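### 3.2 Setting up and looking after the counter cell

The Halliday cell is the smaller of our two workplaces and the only one with a full kitchen counter. It was put together for the Geltis project and kept after that project ended. One arm serves the whole counter. Its base stays bolted in position between sessions, and everything else in reach is allowed to move, within limits set out below.

We began with a fixed layout. Each object had a taped outline, and the operator put it back before every run. The tape lifted when the marble was wiped down, and the outlines crept. After 50 runs we dropped them and used a printed photograph of the counter instead, checked by eye at the start of the day. Large items (the cutting boards, the drawer unit, the ovens and the cooktop) keep their places. Small items such as jars and toy food may stand anywhere the gripper can get to.

The drawer took more work than any other object. It has a bar handle standing off the front on two brackets, and the arm must close its fingers round the bar without pressing on the wood. Our first pull height was 3 mm too low.
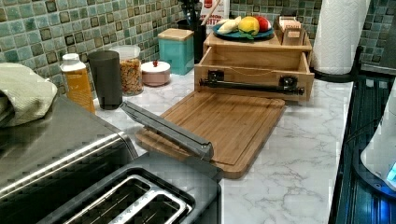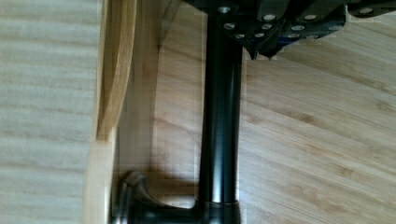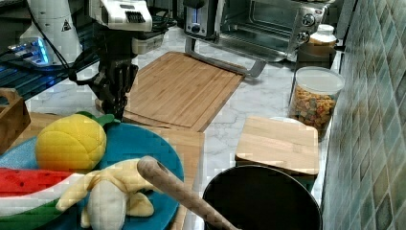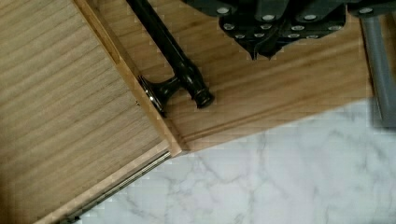 **Figure 3.** The counter cell. (a) Counter with the drawer open behind the cutting board. (b) Wrist camera, with a black rod over bamboo. (c) Arm and gripper over the large board, with plush food on the plate. (d) Wrist camera, with the bar handle, the drawer and its slide rail.

Pull height is now set once a week. The operator jogs the arm to the closed drawer, lines up the fingers with the middle of the bar and stores the pose. The drawer is then opened and shut ten times at low speed. If the drawer sticks, the slides are cleaned with a dry cloth and the check is run again. We don't oil them, as oil found its way on to the finger pads during early trials and changed the grip.

The wrist camera is checked on the same day. Alistair Gillies wrote the routine, which compares a new view of the closed drawer with a stored one and reports the shift in pixels. A shift of more than three pixels means the mount has moved. The mount screws are then tightened and the camera is calibrated again before any more data are saved.

Gripper screws are checked every 200 cycles with a hand driver. Cables are looked over at the same time for wear where they bend. One cable was replaced in September, after 193 runs on that set.

Faults are written in the cell log with the run number. Runs made between the last good check and a fault are kept, but they carry a flag and are left out of the results in Section 4.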